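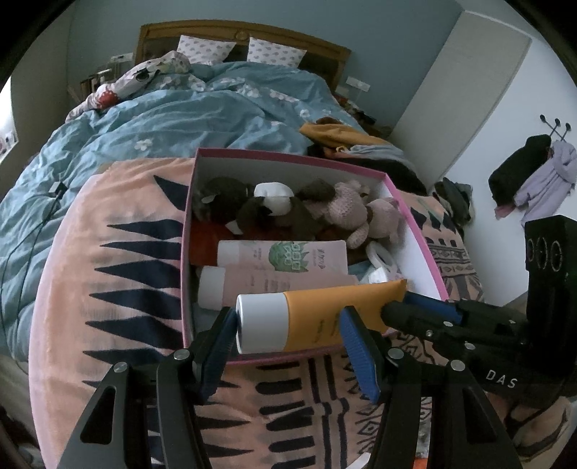

How to wash a duvet at home without wrecking it

Short version first. Big drum, little soap, long dry. If that's all you needed, go.

Longer version.

Check the tag
Look for the washtub symbol. Crossed out = dry clean, stop reading. Tag gone? Squeeze a corner. Feathers poke, polyester doesn't. Wool and silk fills, don't use this method, different page.

Check the machine
A double duvet needs a drum of 10 kg or so, king size wants bigger. Test: stuff it in dry. If you can't get your arm in over the top, too full. Take it to a laundromat. I use the one on Plesine Street, two giant machines at the back, go before 10 in the morning or you'll wait.

Before it goes in
Cover off, wash that separately. Shake the duvet out over the bed and go along the seams with your fingers. Any hole, sew it now. Agnes Haugen skipped this with a down one and was picking fluff out of her filter until February. Small tight stitches, ordinary thread.

Stains: dab of dish soap, cold water, old toothbrush. Push the filling away from the spot first so you're only scrubbing the shell. Leave it 15 minutes. Yellow patches from sweat need longer, try baking soda paste for an hour on polyester only.

The wash
- Warm, 40 C / 104 F unless the tag says lower
- Gentle or bedding cycle
- Half the detergent you'd normally use. Liquid. Powder gets stuck in the fill
- No softener. No bleach
- Extra rinse, two for down
- Medium spin

If the machine starts walking across the floor, pause it, let it drain, and move the load around by hand. It'll be heavy. Get help lifting it if your back is bad.

Squeeze a corner when it's done. Suds? Rinse again.

Drying
This is were most people mess up. It feels dry on the outside way before the middle is. Low heat, two clean tennis balls in with it, stop every half hour and shake it, break up clumps with your hands. Down takes up to 5 hours. Polyester maybe two or three.

No dryer: lay it flat over two racks, or across a couple of lines so the weight is spread. Don't hang down by one edge, it all slides to the bottom. Turn it every few hours. Windy day, not a damp one. Bring it in at night.

Then leave it spread out on the bed overnight without the cover. Smells musty in the morning = not dry. Back in.

Cover back on
Cover inside out, hands in to the far corners, grab the duvet corners through it, flip, shake. Do the buttons up last. If yours has corner ties, tie them, otherwise it bunches up by the second night.

How often
Once or twice a year if you use a cover. Covers every week or two. Pillows are a seperate job, and Bianka Major emailed asking about foam ones: no, never in the machine, just sponge them and air them.

Storing it
Cotton bag or an old pillowcase. Not plastic. Top shelf, nothing heavy on it.

Questions to the usual address. I read them all, slow to answer.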